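Excluding empty-gripper views when training a grasp policy from hand-held demonstrations
Posted in Manipulation Methods by Chelsea Tapley, Barkholm
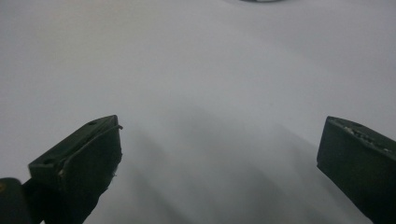

View between the fingers over the white work surface, nothing held.

Our laboratory is preparing a training set of 2655 demonstrations recorded with a hand-held gripper. Many recordings contain long stretches of this kind, in which the fingers are open and the surface offers almost no visual texture. The method section of the Geltero report recommends removing such stretches before training. In a trial in January, we removed them from 126 demonstrations, and the resulting policy closed its fingers too early on 13 test runs. With the full recordings it did so on 2. Is this a known effect, and is there an accepted procedure for filtering?

Ryu
The effect is consistent with our experience. Frames without an object teach the policy what an open approach looks like. If they are removed, nearly every remaining frame is close to a grasp, and the policy learns to close at the first opportunity. We advise the following procedure. Retain the full approach in each demonstration. Remove only those stretches in which the gripper pose does not change, and apply one threshold to the entire set. Report the threshold together with the result.

I would also examine the finger pads. The strip on the right finger is speckled and looks worn, and the one on the left has a frayed end at the tip. A policy may come to depend on details of this kind. Please record the date of any pad replacement and divide the test runs accordingly. The shadow between the fingers deserves the same attention if the lighting differs at test time.

Brirura
We delete all of them and have had no difficulty. Training is faster.

Ryu
With respect to the reply above, it would be useful to know whether the test runs began with the gripper already near the object. In that case early closing would not appear in the results.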